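The Cell That Needs a Morning Person

Adatine, the contract packer, will tell you its two-armed sorting cell runs itself. I spent two days beside it in June, and I would put it differently. It runs itself after a technician has spent the first part of the shift getting it ready, and it keeps running until somebody moves the table.

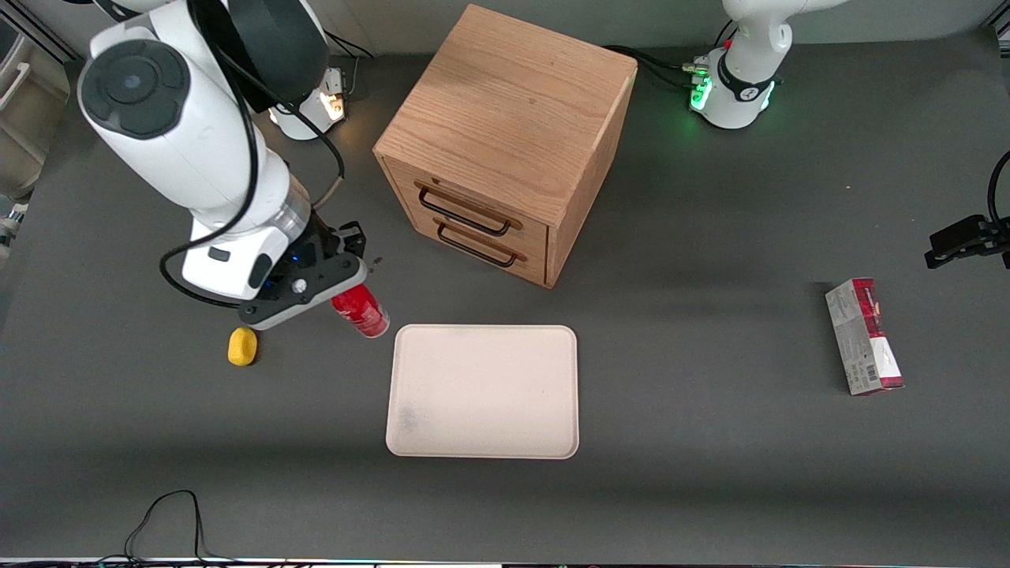
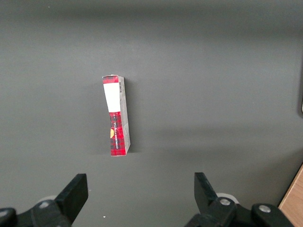

The cell at Adatine: the arms at the table, top, and a carton as the wrist camera gets it, bottom.

The arms came through an integrator called Soler, which also wrote the setup sheet. The sheet has 19 steps. Most are dull and most of them matter. Check that both bases are tight. Run a hand along each cable and look for rub marks where it bends at the wrist. Wipe the camera windows with a dry cloth, never a wet one. Open and close each gripper with nothing in it and listen.

The listening is not on the sheet. The morning technician added it after a finger mount worked loose in the spring and the software went on reporting good grips for most of a shift. When I asked Soler about that, I was told the fault was "outside the monitored range." So is a great deal else, I suspect.

Then comes calibration, the part the sales brochure covers in one sentence. Each wrist camera has to agree with its own gripper on where the table is, and the two arms have to agree with each other. A printed target goes down, the arms visit it from several sides, and a number comes up on the screen. Under 2 millimeters is a pass. On my first morning the left arm failed, was run again with no changes at all, and passed. I asked what had been different the second time. The technician shrugged and wrote both results in the log.

I like that log more than anything else in the building. It is a paper notebook, and it disagrees with the dashboard. The dashboard counted 2,519 picks for the month before my visit and called three of them failures. The notebook has a page and a half of items nudged back into reach by hand – none of which the dashboard counts, as the arm got them in the end.

Spare parts are a sorer point. Gripper fingers come from Idadell and cables from Jabłońska, and each supplier would like you to believe the other one's part wears first. Adatine keeps a full set of both in a drawer. Swapping a finger is a short job with a hex key. The calibration that has to follow it takes far longer, so worn fingers tend to stay on until the weekend.

Soler says an update will let the cell calibrate itself overnight. Adatine has been promised it twice. When I called back in November 2019 it had not been installed, and the technician was still coming in early.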